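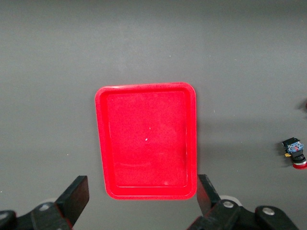

The Drerunitz gripper over a red sorting tray

Drerunitz is a home-built robot arm for sorting small electrical parts. It was designed by Clodagh Dunne and Liam Quinlan at Brastimby, a shared workshop, and first ran on October 26, 2021.

Design
The arm ends in a parallel gripper with two flat black fingers. A small camera at the wrist looks down past them at the table. Control software, named Flirow, was written by Quinlan and runs on a used desktop computer. The parts list has 337 entries, 27 of them made in the workshop.

Sorting task
The arm is meant to pick up industrial push-button switches and place them in plastic trays by cap color. Switches may lie on their sides or stand upright, and Flirow picks a grip angle for each.

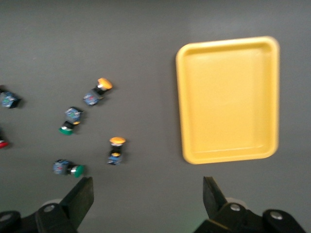 Push-button switches and an empty yellow tray

A second version, Conneely, was begun the following June. It keeps the same gripper but has a longer forearm.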